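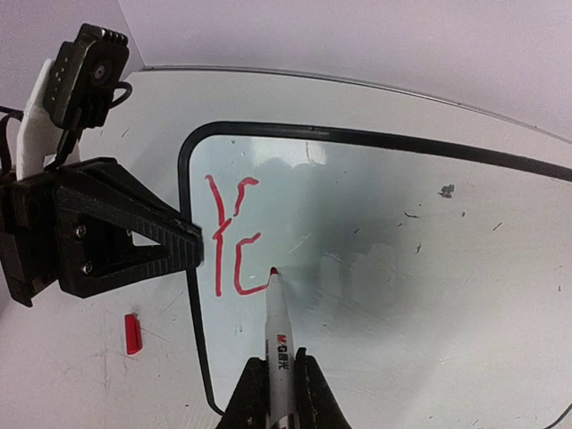
Das sei doch kein Haushalt, das sei Kunstunterricht, schrieb mir jemand von Bratside gestern unter den letzten Eintrag, und ob wir nicht langsam mal eine Spülmaschine ausräumen wollten. Ganz unrecht hat er nicht. Meine Antwort steht im Thread, hier die lange Fassung.

Montag, Aufgabe Whiteboard.

Roter Stift, Schrift innerhalb der schwarzen Umrandung, danach Kappe drauf und wischen. Drei Teile, jeder für sich eine Tätigkeit, die in jeder Werkstatt zehnmal am Tag anfällt und über die kein Mensch nachdenkt. Ich habe sie ausgesucht, weil Weleo in seiner Broschüre »Schreiben, Beschriften, Reinigen« in einer Zeile nennt, als wäre es dasselbe.

Schreiben: geht so. Die Striche sind rot und innerhalb der Linie, viel mehr mag ich nicht behaupten. Oben lese ich mit gutem Willen YC oder ein Y mit einem Häkchen daneben. Darunter etwas zwischen L und C. Wackelig ist beides. Auf einem Materialkasten wäre das unbrauchbar, da müsste jemand danebenstehen und übersetzen.

Anpressdruck ist weiter das Thema. Zu wenig, und der Strich reißt ab, zu viel, und der Filz wird breit und der Stift kippt zwischen den Fingern. Die geriffelten Flächen halten den Schaft ordentlich, gegen das Kippen helfen sie nur bedingt. Cloutier meint, das sei mit mehr Daten erledigt. Wir haben jetzt 1.381 Durchgänge, geplant sind 2.000, und ich sehe zwischen den frühen und den späten keinen Sprung, der mich überzeugt. Kann kommen. Würde ich aber nicht in einen Antrag schreiben.

Kappe: der eigentliche Prüfstein, finde ich. Das rote Ding liegt auf der Tafel, ist klein, rutscht beim Zugreifen weg und muss richtig herum auf die Spitze. Heute 13 Versuche, 2 davon sauber zu Ende gebracht. Bei den übrigen meist schief angesetzt oder daneben. Ein Kind kann das mit vier.

Wischen: nicht gewertet. Graue Schlieren bleiben auf dem Weiß stehen, und solange wir kein Maß dafür haben, was »sauber« heißt, streiten wir nur. Tovilance zählt in seinen Unterlagen jede überfahrene Fläche als gereinigt. So kann man es machen — dann ist meine Küche auch sauber.

Zur Spülmaschine also: nein, vorerst nicht. Wer die Kappe nicht auf den Stift bekommt, bekommt auch das Besteck nicht in den Korb, jedenfalls nicht so, dass man sich nachher nicht ärgert.

Offen:
Stift im Greifer tiefer fassen, Kippen vergleichen.
Kappe einmal mit fester Startlage probieren, Ergebnis getrennt führen.
Maß für Wischrückstände festlegen, vorher keine Zahlen nach außen.
Neue rote Stifte bestellen.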